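Two rings from every bar: a silver engraver in Stanarport

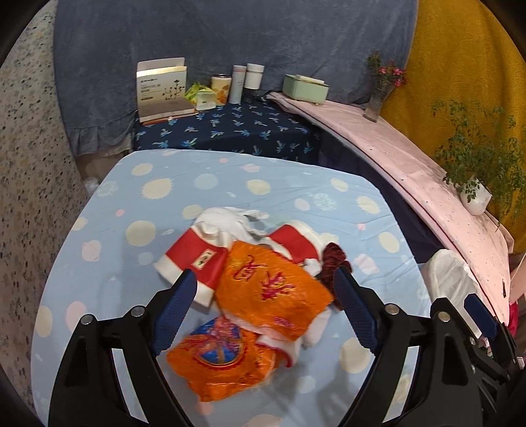 The workshop of Vilela is on the second floor, up a flight of stairs from the bus depot, and it makes engraved silver rings. The owner has been at it for 47 years, first as an apprentice to a watch repairer and then alone. She asked for her name to be left out. "The name on the door is Vilela and that will do," she said.

Most of her orders are wedding bands with writing on the inside. The customer sends the words, she draws the letters on paper, and then she cuts them by hand with a graver. A short line takes her a morning. Longer ones she spreads over several days to rest her eyes.

"People want a whole poem," she said. "I tell them a size six ring has room for a few words if you still want to read them. They usually settle for a date and a place."

She uses sterling for nearly everything. Gold plating she sends out to Netitz, a plating shop across the river, and she will only do it on rings that won't be worn daily. "On a finger it rubs off at the back first. I'd sooner tell you before you pay."

A plain band costs 300 dollars, engraving included. The most expensive piece in the case is 900 - a wide ring with a vine pattern on the outside and lettering on the inside, which she made for a trade fair and never sold. She has been asked to bring the price down and has refused each time.

Two years ago she began selling through Skuveo, an online marketplace for small makers. It brought in orders from people who would never have climbed the stairs, and it also brought in mistakes. One buyer typed a wedding date wrong and noticed when the ring arrived. She filled the numeral with solder, filed it flat and cut it again at no charge. Now she sends a drawing to every customer and waits for a written yes.

I asked whether she had thought about a laser machine. She had tried one at a supplier's showroom.

"It's neat work and it's fast," she said. "The line is the same depth all the way along, though. With a graver you get thick and thin, and it catches the light. Some customers see that and some don't."

She takes no orders in March, when she cleans the benches and sends her silver filings to be refined. The rest of the year the shop opens at ten.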